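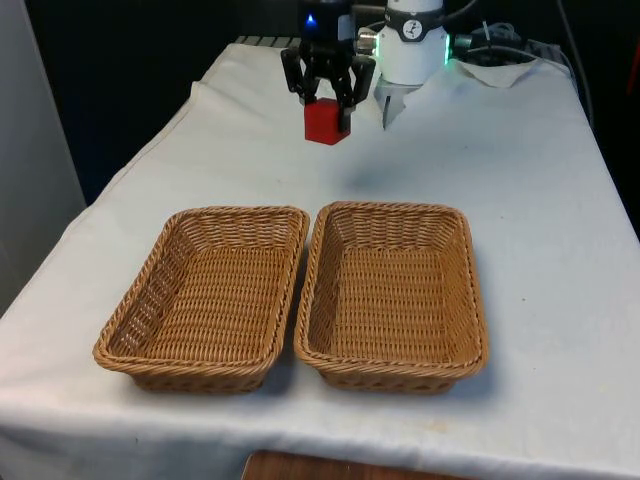
Gisovik Robotics Club
Progress report to the Wunderlich Fund, second period
October 25, 2022
Prepared by Annelore Hagedorn, club lead

1. Summary

The sorting project is on schedule apart from the written guide, which has slipped. The students can now run a pick and place of a single block into either of two baskets from start to finish. Sorting by colour has been started and works in part. Spending is within the budget agreed in August.

2. Work done in this period

The arm was set up on its table and the safety rules were agreed with the school. Knut Görtz took the first sessions, which covered moving the arm by hand, saving positions and stopping it in a hurry. Every student has to pass the stopping test before running a program alone. All but one have done so.

After that the students worked in pairs on the block task. The program moves to a saved point above the block, closes the two-finger gripper, lifts, travels to a basket and opens. The first versions went straight from the table to the basket in one move and caught the rim. A lift point was added and the fault has not come back.

The table is now covered with a white cloth. The bare top gave reflections that upset the colour check. The cloth creases when people lean on it and a block sitting on a fold can tilt, so the students smooth it down before each run. We may try a stiffer covering next term.

The baskets are wicker. We had planned on plastic trays, but the sloping sides of the baskets stop the blocks bouncing out and they cost less. They do get knocked out of place, and the saved positions are then wrong. One pair is making corner markers to go under the cloth.

3. Results

In the last test before this report the students made 100 attempts with the red block. The block ended up in the correct basket 70 times. Most of the misses were poor grips, where the fingers closed on one edge and the block turned. A smaller number were dropped on the way over. The students kept the log themselves and a copy is attached.

The colour check has only been tried with red and blue. Red is read well. Blue is confused with shadow when the room lights are off, and this has not been solved.

4. Attendance

There are 7 students on the register. Attendance has been steady except during the exam period. Two of the younger members asked to join the Vosia regional event in spring and we would like to enter a team.

5. Problems

The written guide for new members is late. The draft stops after the chapter on saved positions. Knut has taken it over.

Replacement fingertip pads ordered from Nuvell have not arrived. The present pads are worn but usable.

6. Next period

Finish the guide.
Repeat the block test with the new pads, if they are here.
Get the colour check working for blue.
Hold 4 open sessions for students from the lower years.

No change to the grant amount is requested. We ask to move the unspent tray money to travel for the Vosia event, and would be glad of a reply before entries close.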